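Home | Shop | Writing Tools | The Wudix Slow Timer

The Wudix Slow Timer
$636 for the classroom set, singles by request

Okay, so I write a blog, and I've been on social media longer than I'd like to admit, and I have the attention span of a gnat because of it. I'd sit down at 11 at night to finish one post and end up forty videos deep with nothing written. You know the feeling! That's why I started making these.

The Slow Timer is a chunky little desk dial with no app, no login and no notifications. You turn it, you read or write until it buzzes, and then you can go and look at whatever everyone's arguing about. It won't connect to your phone and I'm not adding that, so please stop emailing me (I still love you). 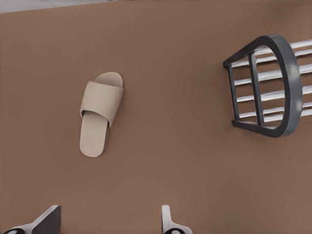
I sold the first batch to people who read my newsletter, which goes out to 4,000 of you now, and most of the changes since then came from your grumbling. The buzz used to be way too loud. Rosalía Requena wrote me a very long message about her sleeping baby, and fair enough, so there's a volume wheel on the side now. The old grey colour is gone as well, and I do miss it a bit.

What you get with a single: the timer, a USB cable for charging, and a printed card with my favourite long reads on it. I change the card whenever I find something better. The May one has a cracking essay on local papers that took me two goes to get through, and I'm glad I went back for it.

The classroom set is 11 timers in a carry tub with one charging dock. Nicanor Escobar uses his with his Year 9 media class over in Posdale. They set the dial, read a whole article to the end, and only then are they allowed an opinion on it. Imagine if the rest of us tried that before hitting share!

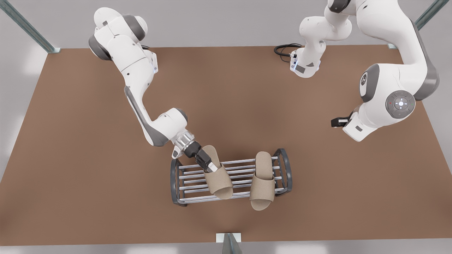 Charging takes 2 hours and you won't need to do it often. If you let it go completely flat it forgets your volume setting, so just nudge the wheel again once it's back on. Don't leave it on a sunny windowsill either, the dial gets sticky.

Postage is a flat rate anywhere in Australia. I pack the orders myself of an evening, so give me a few days. Returns are fine if it's still in one piece. If you'd like to try before you buy, Guerreiro Books in Wovmont keeps a single on the front counter, and you're welcome to have a fiddle with it.

Colours: cream, olive, brick
Sold as: single or classroom set
Questions: use the contact form, I read every one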